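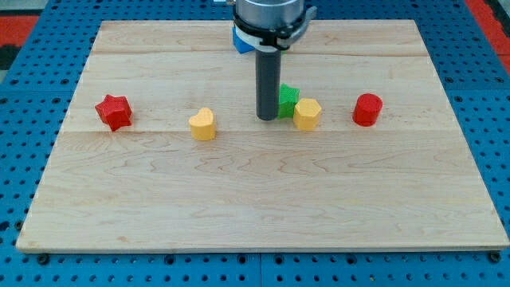

April, afternoon session, pushing comparison

Picking up from the rod versus paddle question Siu-ming raised. We have been pushing blocks with the Kasturard paddle since the winter, and the policy log is full of cases where the paddle catches two blocks at once. Today was the plain rod on the same arm with the same controller settings. The rod wins on access, no contest. With the green star and the yellow hexagon packed together beside it, the tip can still come down close to the board without touching either one. The paddle is too wide to go in there and has to approach from the outside every time.

Setup notes, so I don't have to work them out again:

Rod is the gray one. Clamp collar tightened with the lever to the right. If the lever ends up at the back it fouls the cable on wrist rotation past 70 degrees, so leave it where it is. Tip height set with a 2 mm shim under the rod, then shim out. I checked height at all four corners of the board and it was fine at three. The far left corner was tight, so I loosened the mount bolts, reseated the board and did it over. Good after that.

Speed limit 200 mm/s for free moves, half that in contact. Same as the paddle runs. Compliance gains copied over from Girov and not touched.

What we ran: Merkolard task list, short version. Push one named block to another, push a block to an edge, separate two touching blocks. Teleop first, me driving, then Yao-tsung. After that the learned policy with no retraining, which was never going to be fair to the rod but I wanted to see how it failed.

Teleop results. Separation is much easier with the rod. You go in at the seam and lean. Straight pushes over a long distance are harder, and the cylinder is the worst of the lot. It slides off to one side as soon as you are a little off center, and then you spend the rest of the episode chasing it. The paddle more or less steers the cylinder for you. The heart is fine if you push from the notch and annoying from anywhere else. Stars are predictable with both tools.

Yao-tsung drives slower than I do and loses the block less often. Probably worth capping contact speed lower for the rod and rerunning before we say anything about the difference.

Policy results. Poor. It lines up as if the paddle were still there, so it arrives off to the side of the block and brushes past. Episode 847 is a clean case, have a look at that one before the others. It did manage a few edge pushes.

One fault: the controller dropped out once on a fast reversal, joint 4 torque warning, cleared with a restart. Bạch had the same warning with the paddle on, so I am not blaming the rod for it — but please write it down if it happens again, with the payload setting. I had forgotten to change the payload from the paddle value for the first few runs. Those are tagged in the log and should be left out.

To do:
Rerun teleop with lower contact speed, both drivers.
Ask Siu-ming if there is a thicker rod in the drawer. A bigger radius might help with the cylinder.
Try a rubber sleeve on the tip, only if the thicker rod doesn't turn up.
Put the payload value in the tool change checklist.

Rod stays on the arm until the reruns are finished. Paddle is in the top tray with its own screws bagged.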